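Prev by Date | Next by Date | Thread Index | Reply

From: Haris Jafri
Date: Jan 30, 2020
Subject: Re: [hall-floor] Sealer over the old slab

> We got 2 coats of Pevard on the back half in July and it is
> already going dull near the doors. Do we strip it or go over
> the top? Bamatico quoted us $4,000 for a full grind.

I wouldn't pay for the grind yet. Wash a patch by the doors with a neutral cleaner, leave it overnight and put one thin coat on. If it takes evenly, do the lot that way. A 20 litre drum should cover 200 square metres at one coat, so you'd have some left over.

Check the colour in daylight before you commit. Ours dried a bit yellower than the tin. 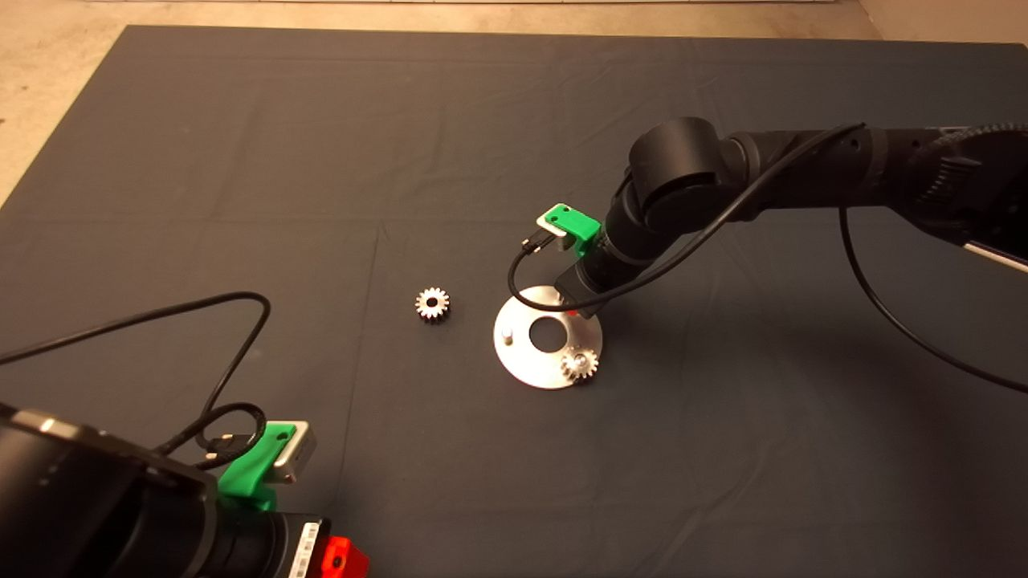
Keep the leftover drum in the shade with the lid hammered down. Mine skinned over in the shed and I had to bin it.

Haris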